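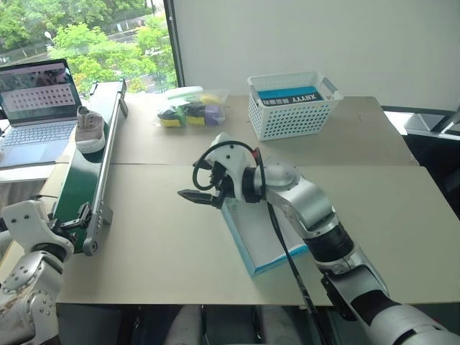 Gripper over a flat box, green conveyor belt at left

Print this thread | E-mail this thread

Search posts Enter keyword Go

September 5, 2021

Catching up on this week's Skullport. Spoilers for anyone who hasn't seen episode 690 yet, and a bit of guesswork about October at the end.

The wharf vote has finally happened. The Firnetti family has agreed to sell the cannery to Moltamex, and the eldest daughter cast the deciding vote after telling her father in the kitchen that she would never do it.

I thought the kitchen conversation was the best thing in the episode. He keeps washing the same cup and she keeps her coat on. No music under it until she leaves.

The vote itself was rushed by comparison. They have been building to it since autumn and it got less time than the ad break that followed. We don't even see the youngest brother's face when the result is read out.

He is the one who'll make trouble, I think. He promised the packing floor that all 250 jobs were safe, and he promised it in front of the whole pub. Moltamex never put that number in writing. The camera stayed on the contract long enough that we were clearly meant to notice.

For people who came in late: the Firnettis own the cannery, the boatyard and half the main street. Moltamex is the mining company that wanted the deep-water berth two years ago and was knocked back by the council. The cannery sits right beside that berth.

So the sale has very little to do with fish. The harbourmaster said as much weeks ago and everyone treated him like a crank. I expect he'll be proved right before the season is out.

Meanwhile, at Thái, the new cook has worked out that the owner is living upstairs. She found the blankets and the kettle and put them back the way they were. She hasn't said anything to him yet.

I like that restaurant as a set. It gives the show somewhere to put people who aren't related to each other. Most of the town's secrets get told at the back table near the fish tank, usually with the wrong person waiting for takeaway.

This time the wrong person was the Moltamex lawyer. She heard the two deckhands talking about the night of the boatshed fire. She paid, forgot her change and went out to the car park to make a call. We only got her side of it.

What she said was, 'There were three of them.' Up to now the show has told us there were two people in the boatshed. That changes a fair bit.

My guess for the third person is the mother. She was supposed to be on the ferry, but the ferry was cancelled that night because of the storm. It was mentioned once, on the radio in the background of another conversation. I went back and checked.

The other popular guess is the harbourmaster. I can't see it. He was the one who rang the fire brigade, and he rang from the landline at his house. He could be covering for somebody, but I don't think he was there.

A few people have asked whether the middle brother is coming back. He left on the trawler and the actor hasn't been in the opening titles for a while. His room was being painted this week, which is not a good sign. On the other hand, his father told the painter to leave the desk alone.

The romance between the doctor and the eldest daughter is still going nowhere. They had another talk on the breakwater, it was windy, and they agreed to be sensible. I count that as the same talk they had last month with different scarves.

I'd be happy for the writers to let that one go. The doctor has far more to do when she's at the clinic. Her scene with the packer who won't take time off for his hand was short and good, and it told you more about the cannery than the entire board meeting.

On the schedule: it's still 2 episodes a week until the break, then Skullport returns in October in the later slot. I'm not keen on the later slot. It usually means they want to make things grimmer, and the show is at its best when somebody is also worried about the footy club raffle.

Someone replied to say the Moltamex story is a repeat of the marina plot from the early years. It is similar. A company turns up, the family splits, somebody sells. The difference is that the marina people were outsiders from start to finish, and this time the lawyer grew up in the town. Her old school photo is on the wall at the pub. You can see it behind the youngest brother when he makes his promise.

I don't think she wants the berth at all. I think she wants the father to lose it. She has turned down 3 offers of a drink from him now, and she has never once called him by anything but his surname.

If that's right, then the question is what he did. The obvious answer is that it involves her own family's boat, which was sold to the Firnettis for very little when she was a kid. That came up at the Blessing of the Fleet episode and was dropped straight away.

Small complaint: the cannery interior has changed again. The office stairs used to come down beside the cool room and now they come down beside the loading door. If you're going to have a character hide under the stairs and overhear things, it matters where the stairs are.

Small compliment: the rain looked like rain. Earlier in the year it was plainly coming from one side.

What I'm hoping for next week is that the cook speaks to the restaurant owner, that the youngest brother reads the contract properly, and that the mother gets a scene that isn't in the garden. She has been pruning the same lemon tree since the funeral.

What I expect is another cliffhanger in the car park.

A correction to the post further up. It was the boatyard that was damaged in the storm, and the ferry was cancelled for engine trouble. The mother still wasn't on it, so the theory stands – but I had the reason wrong.

I'll post again after the next episode. Please don't put anything from the overseas screenings in the replies, they are well ahead of us and some of us would like to wait.

Contact | Copyright 2021 | Back to top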